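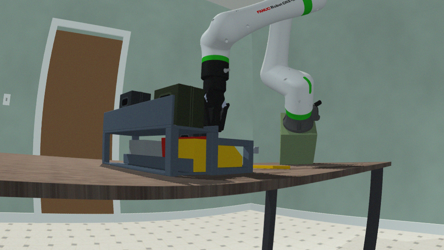 Mesa con acabado de veta de madera y estante gris azulado.

Tablero Nundlow 300
Ref. 211-N

Tablero de trabajo para mesas de taller, laboratorio y zonas de preparación. Se suministra suelto, sin patas ni bastidor, con los cuatro cantos sellados y la cara inferior contrachapada para compensar tensiones. Es compatible con los bastidores Skekon de perfil cerrado y con los caballetes regulables Ultadora.

Composición
Núcleo de abedul multicapa encolado con resina fenólica. Cara vista de roble barnizado en mate, con la veta en sentido longitudinal. El tono varía entre lotes; para puestos contiguos conviene pedir todas las unidades en un mismo envío.

Datos técnicos
Carga repartida máxima: 300 kg
Carga puntual máxima: 110 kg
Holgura perimetral recomendada: 2 mm
Cantos: redondeados, sellados con barniz al agua
Fijación: insertos roscados en la cara inferior

Los valores de carga corresponden al tablero montado sobre bastidor con travesaño central. Sin travesaño no se admite carga puntual en el vano.

Montaje
Dejar el tablero en horizontal en el local de destino durante una noche antes de atornillarlo. Apretar primero los insertos centrales y después los extremos, sin llegar al par final hasta que todos estén presentados. No taladrar la cara vista a menos de dos dedos del canto. Los cortes hechos en obra se sellan el mismo día con el barniz del kit Kristiansen, que se pide aparte.

Mantenimiento
Paño húmedo y jabón neutro. La acetona y los desengrasantes alcalinos atacan el barniz. Las marcas superficiales se matizan con lija de grano fino en el sentido de la veta y una mano de barniz. Revisar el apriete de los insertos tras el primer mes de uso.

Suministro
Embalaje plano con cantoneras de cartón. Los pedidos recibidos antes de las 11:00 salen del almacén en el día. El formato con pasacables vuelve a estar disponible en mayo.

Consultas técnicas y cortes a medida: Marit Dahlgren, oficina técnica. Indicar la referencia y el modelo de bastidor.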